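Sourdough, the second winter

08/01/2020

I promised myself I would write this up before Christmas, and then Christmas came and went, as it does, and I was still wiping flour off the kettle. So it's January and I am finally sitting down with a pot of tea and a heel of toast to tell you how the bread has been getting on.

Some of you will remember the first winter. I had a starter called Ivo (yes, I named it, and yes, I talked to it) and between us we made a great many flat, sour, rather heavy loaves that the family ate very politely with soup. I kept him on the shelf above the boiler because I'd read that starters like to be warm, and by the end of February he smelled like nail varnish and I had to start him again from a spoonful I'd put by in the fridge. Ivo the second is a much calmer character. He lives in the pantry, gets fed when I remember, and seems to like me better for leaving him alone.

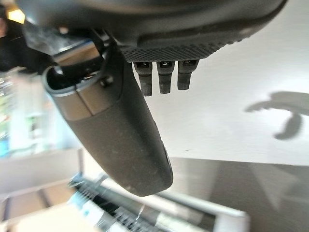
The big change this time round has been the flour. I'd been buying whatever strong white was on offer, and it does perfectly well, but in July we stopped at the mill shop at Kandach on the way home from the coast and I came out with a 3000 gram sack of their stoneground wholemeal and a very sore arm. It drinks water like nothing I've ever used! My first loaf with it was so dry I could have propped the shed door open with it, and the second, after I'd got cross and doubled the water, had to be poured into the tin. I've settled down since then. I use one part wholemeal to three parts white, mix it in the evening without the salt, and let it sit while we have our supper. By the time the plates are done the dough has gone soft and stretchy all by itself, and half the kneading I used to do is simply not needed.

I have also given up on the big round loaf, at least for everyday. I know the round ones look lovely, and I do still make one when people are coming, but a tin loaf fits the toaster and doesn't drop the marmalade through a hole onto your slippers. My tin is an old Gaber one from a jumble sale, a bit dented at one end, and it takes 824 grams of dough. I know that because I once wrote it on the inside of the cupboard door in pencil, after a very messy afternoon when I filled it by eye and the loaf climbed out over the sides.
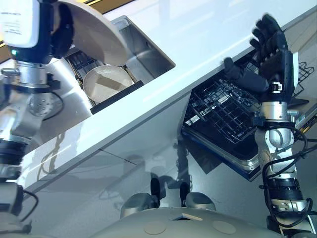

Then there's the oven, which I have slowly come to understand after 10 years of living with it. It runs hot at the back and sulks at the front, so the loaf gets turned halfway through, and I've stopped believing the dial altogether. I go by the smell now. There's a point where it stops smelling of dough and starts smelling of biscuits, and from there I give it a few minutes more than feels sensible. Nearly all my pale, gummy loaves came from taking fright too early. If you tap the bottom and it sounds hollow, good, but put it back in for a bit anyway, out of the tin, and you'll get a much better crust. 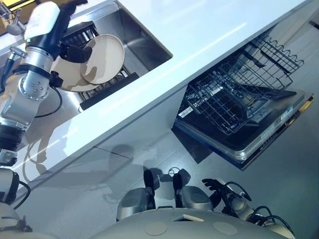 Clearing up after dough is its own little craft, and I was very slow to learn it. Hot water is the mistake, as it cooks the flour and turns it to glue, so everything doughy gets a cold soak first and a proper wash afterwards. Never let the soft stuff anywhere near a dish rack either. A black wire one standing in a steel sink, with all those prongs sticking up, is a grand thing for plates, but a scrap of wet dough will wrap itself round every prong and set like cement, and you'll be picking at it with a cocktail stick for days. I scrape the bowl into the compost now, and I keep one tatty old cloth purely for flour.

Next on my list is rye. I've had a recipe for a dark Vullalau loaf tucked in the back of my notebook for ages, with caraway and a spoonful of treacle, and it wants 3 days from start to finish, which has always put me off. But the evenings are long and Ivo is in good spirits, so I fed him twice this morning and the treacle is on the shopping list.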